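Notebook, bench 4, Brulluvbridge shop
3 Nov 2022

Gediminas Butkienė wants a verdict on the potting-bench layout by the end of the week. I'll write down what I think now, before he talks me round.

The idea, as I understand it: one trowel, one shallow tray for the small grey pieces, everything else up on the walls, and the bench top left clear for the work. Sorner sent the drawing. It looks very tidy on the drawing. So did the May layout, and we all remember where the secateurs ended up. 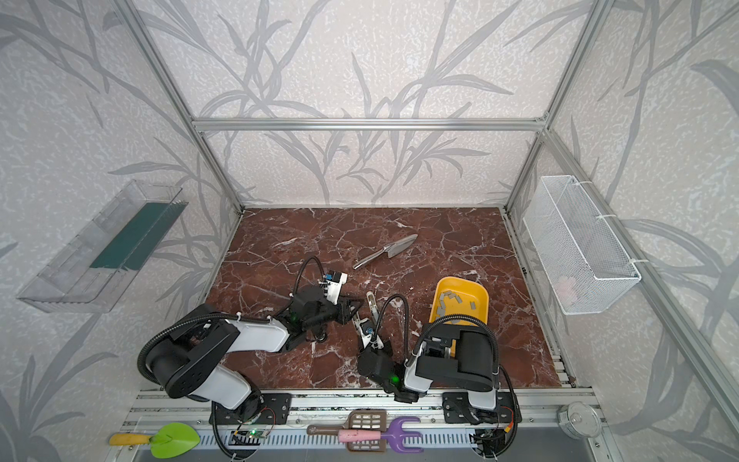
My first complaint is the surface. Ots chose the red-brown marble pattern because the colour hides soil, and I'll grant him the colour. But it's glossy, and I don't trust a glossy top under anything gritty. Give it 500 scoops and I expect it to look like a skating rink in March. The pale veins bother me too. With the trowel lying straight on the marble, bright metal on a shiny floor with white lines running all over it, I think a tired person is going to miss the handle on the first grab. A matte grey offcut would cost us next to nothing. I've asked for one twice.

Second complaint, the tray. Yellow is a good colour and I have no quarrel with it. Raised sides, fine. My doubt is the size. It holds the small pieces well enough as a loose heap, but Clorker's list has 38 more fittings meant to live in the same tray, and I can't see how you'd find one without tipping out the lot. Gediminas says a divider. I say a divider makes it two trays that are each too small.
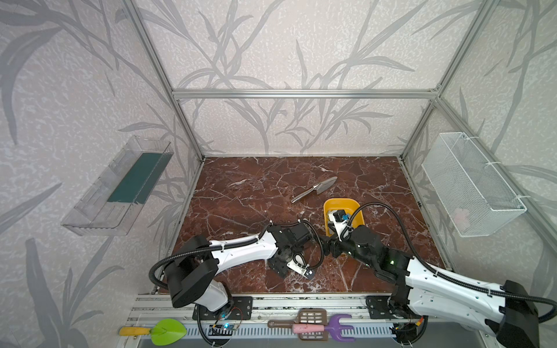 Then there's where the tray sits relative to the trowel. The drawing has no dimension for it, only an arrow marked "handy". Handy for whom? I'm left-handed. If we're going to call this a layout, somebody should write a measurement on it — even a wrong one we could argue with.

The leafy wallpaper I've stopped fighting. It was on the roll, it's up, it's a garden bench, fine. I do want it noted that paper beside potting mix was not my idea.

Wall storage: wire mesh basket okay for gloves, I suppose. Dust falls through and you can see what's in it, more or less. The long clear tray on the other side I'm less sure of. It's on a slant, and small stuff is going to migrate to one end.

To do:
Matte offcut, third request. Quote job 627 this time.
Try the trowel hung up for a few days, handle down.
Get Clorker to cut the list, or get a bigger tray.
Ask Sorner what "handy" means in millimetres.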